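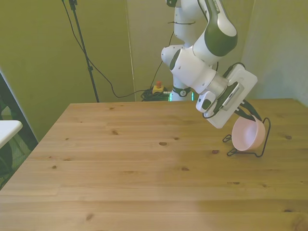

A robotic arm and a pink bowl at the rack, Skiltgate test room. Photo: Husto

Last updated: January, 9:40 am

Can a robot do the dishes yet? Husto says it's getting closer, one bowl at a time

Husto has finished its first long run of kitchen chore trials at Skiltgate, and the team is thrilled with how much it learned (and how many bowls survived!).

Over seven weeks, a single arm made 746 attempts at everyday jobs – standing bowls in a wire rack, lifting them out again, folding tea towels and sorting cutlery. Bowls were the clear favourite. Towels remain a work in progress, and forks still end up in with the spoons more often than anyone would like.

"People ask me if it can do my dishes at home, and the answer is no, not yet," said Nazanin Sharifi, who leads the trials. "But a year ago we couldn't get a bowl to stay put in a rack, and now we're arguing about which colour of bowl to try next. I love that!"

The rim is the tricky part. A bowl leans at a different angle every time, and the fingers have to meet it without tipping it over or knocking the rack sideways.

Tarık Kırmızıgül, who looks after the hardware, said speed is the next job. "My kids are still a lot faster, when they can be found."

The next round will aim for 1,000 attempts and add eight new chores, including wiping down a bench and restocking a shop shelf.

Media enquiries: Saadet Akbulut, Husto

14 shares | 3 comments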